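Read the new Trernham guidance on two-armed robots sharing a bench with people. 44 pages. I have grumbles. 1/6

First one. It says the work area must be "suitably clear". Suitably for whom? You could park a van on that wording and still pass the check. 2/6

Ehab Alaoui at Prelutcombe tells me everyone there reads it the same way. Fine, then write it down the way everyone reads it. 3/6
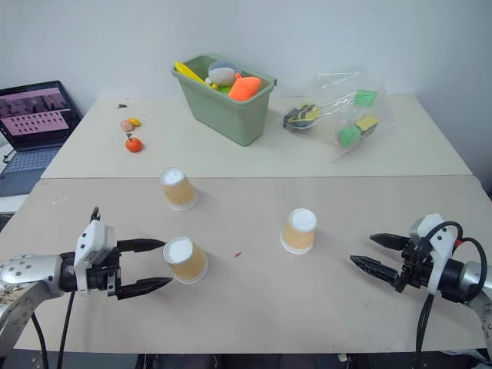

Three upturned paper cups, two arms, toys on the table behind.

Is the bin part of the work area? The bag next to it? The laptop? I went through the section on layout twice and still can't say. The old September draft at least asked you to mark a line - somebody took that out. 4/6

Second grumble: cables. One sentence, on page 23, saying they should be "managed". Give me a clearance, or a rule about loops near the gripper. Anything I can hold a ruler to. 5/6

I'm told a revised version is coming. I was told that about the last one too. Comments are open until Oct 1, 2024 and mine are going in tonight - mostly the word "suitably", underlined. 6/6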